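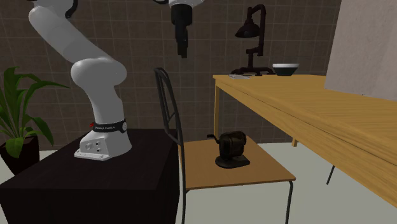
Montrer un geste à un bras robot : mes astuces d'atelier

J'ai passé tout le mois de juillet à faire des démonstrations, d'abord en simulation puis sur un vrai bras, et j'ai rempli un carnet entier de petites notes. Je vous recopie ici celles qui servent encore. C'est dans le désordre, ou presque, et il y a sûrement des choses que vous faites déjà !

Ranger le décor avant de toucher à la manette

Dans ma scène d'entraînement, le taille-crayon noir est posé sur l'assise d'une chaise et la table est juste à côté, avec la lampe et le bol. Pour une première série, je ne bouge que l'objet à saisir. Quelques centimètres à gauche, quelques centimètres vers le dossier, un quart de tour de la base. Le reste, je n'y touche pas avant d'avoir une vingtaine de prises propres (23 dans mon cas, parce que j'avais mal compté les reprises).

Après seulement, on peut s'amuser avec la lampe ou déplacer la chaise.

Choisir sa prise une bonne fois

Un taille-crayon à manivelle, ça a l'air bête comme chou, et ça se prend de trois ou quatre façons. Par le corps, par la base, en travers, dans la longueur... Décidez avant. Moi je descends à la verticale et je serre le corps, du côté opposé à la manivelle. Si vous changez d'avis toutes les dix démonstrations, le bras apprend une espèce de moyenne entre les deux et vient se poser pile au milieu, là où il n'y a rien à attraper. Je l'ai fait, j'ai tout recommencé.

Écrivez la prise choisie sur un bout de papier et scotchez-le sur l'écran.

À la main ou à distance ?

Les deux ont du bon. Guider le vrai bras à la main, c'est très naturel pour les trajets larges : on sent le poids, on sent quand un coude va coincer. Par contre pour les derniers centimètres je préfère la manette, mes doigts tremblent moins que mon épaule. J'utilise une Fevska toute simple, avec la course des sticks réglée au plus lent. Yavuz Saraç, qui m'a appris les bases, fait tout au clavier et il est plus précis que moi - allez comprendre.

Si vous guidez à la main :
- mettez-vous sur le côté, jamais entre la base et l'objet
- tenez le bras près du poignet, avec deux doigts de l'autre main sur le segment du dessous
- gardez l'arrêt d'urgence à portée, et vérifiez qu'il marche avant de commencer

Marquer une pause au-dessus de l'objet

Mon meilleur conseil, je crois. Arrivez au-dessus de la cible, pince pointée vers le sol, arrêtez-vous une demi-seconde, puis descendez. Ça donne un point de passage bien net dans tous les enregistrements et ça vous laisse le temps de corriger l'angle. Attention quand même à ne pas traîner : si vous réfléchissez pendant quatre secondes en l'air, le robot apprend aussi à réfléchir pendant quatre secondes en l'air. Je coupe ces temps morts au montage, avec le petit script de découpe de Disard.

Le dossier de la chaise, ce traître

Avec une chaise à dossier haut, on a vite fait d'accrocher un barreau en repartant. Montez d'abord tout droit, franchement, et partez vers la table une fois que vous êtes plus haut que le dossier. En simulation on s'en tire avec un redémarrage. En vrai, j'ai rayé une pince Ersoy presque neuve et j'en ai été malade toute la soirée.

Garder quelques ratés

Pas tous ! Je jette les prises où j'ai lâché la manette ou éternué. Mais celles où la pince arrive un peu de travers, où je remonte, où je corrige et où je finis correctement, je les garde précieusement. Anel Buthelezi m'a conseillé d'en provoquer exprès, en partant d'une position décalée, et les reprises sont devenues bien meilleures ensuite.

Des noms de fichiers qu'on relit sans pleurer

Objet, position de départ, prise, numéro. C'est tout. J'avais commencé avec « essai », « essai bon », « essai bon 2 », et à 283 fichiers j'ai passé un après-midi à tout rouvrir. Ajoutez une ligne de commentaire quand il se passe quelque chose de bizarre, même trois mots.

S'arrêter avant d'en avoir marre

Au bout de quarante minutes mes gestes deviennent secs et je coupe les virages. Je le vois très bien sur les courbes le lendemain. Maintenant je mets un minuteur de cuisine, je fais une série, je vais boire un thé, et je rejoue deux ou trois enregistrements avant de reprendre. Si j'ai honte de ce que je vois, je les efface tout de suite.

Passer du simulé au vrai

Refaites quelques démonstrations sur place, même si tout marche parfaitement à l'écran. L'assise glisse un peu plus ou un peu moins, la base de l'objet accroche, la lumière change à 17 h. Pensez à caler les pieds de la chaise : j'ai mis quatre patins antidérapants Sesport, et depuis elle ne recule plus quand la pince appuie.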